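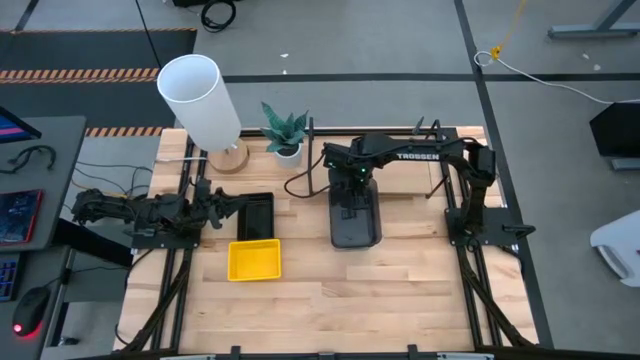 Saturday, May 5, 2018

I have wanted somebody to sell me a table that tidies itself since I was old enough to be yelled at about my room. So when Clerier started offering its two-arm bench kit on a monthly plan, I signed up faster than I've signed up for anything, my dentist included. I've now lived with it for 31 days, and I have opinions.

Let me start with the money, because Clerier sure doesn't. The sales page talks a lot about freedom and very little about what you're paying for. What you get is two arms, the mounts and rails, a bench to bolt them to, and a login for Clustik, the software that runs the whole business. Clustik is where the monthly fee goes. If you stop paying, the arms still move, but you have to drive them yourself, and every routine you've saved is locked up until you come back with your credit card. I hate this. I hated it when my printer did it and I hate it more at this price.

Okay, the good part. It's fun! I mean really, stupidly fun. You teach it a chore by walking the arms through the motions, over and over, until Clustik decides it has seen enough. My chore was clearing a work table: things go in bins, the table ends up bare, I go get lunch. The manual suggests 25 run-throughs per object. I did that for a plant in a pot, and by the end I knew that pot better than I know some of my cousins.

And that's my first real complaint. The word "automatic" is on the box, on the site, and in the subject line of every email they send me. There's nothing automatic about an afternoon spent guiding an arm toward a flower pot. It's training a puppy, except the puppy weighs more and bills you. If Clerier just said "this is a hobby and you'll love it," I'd have nothing to argue with. Plenty of us would buy a hobby.
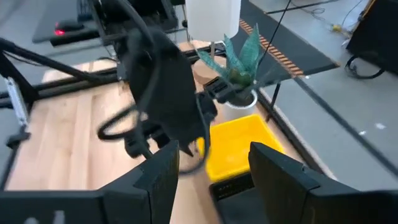 The plant on the move, with the yellow bin below.

My second complaint is the cables. They loop off the arms in big lazy curves, and I spend a silly amount of time watching them instead of watching the job. I wrote to support and got a friendly reply telling me to "plan my paths with the cables in mind." Sure. Or you could sell me a cable that stays put — I'd even pay extra for that one!

People keep asking why I didn't go with Jorneo, which comes to your place, sets everything up, and teaches the first two chores for you. I thought about it. The Jorneo setup visit would have been great, and if you run a shop and need the thing working by Monday, go that way and don't look back. But you can't change much once they've left, and changing things is most of the joy for me. I move a bin over, I swap a lamp to the other side, I see what breaks. With Clerier I can do that at midnight in my socks.

There's also the Tunstall kit, which is cheaper and has one arm. I had one for two weeks last November. One arm is fine for picking things up and putting them down, but the minute you want something held steady while something else happens, you're standing there being the other arm.

So would I tell you to buy it? If you like tinkering, yes, and try the monthly plan before you commit to a year. If you want a clean table, put the plant on the windowsill and keep your money. I'm renewing for June, mostly because I haven't taught it the lamp yet.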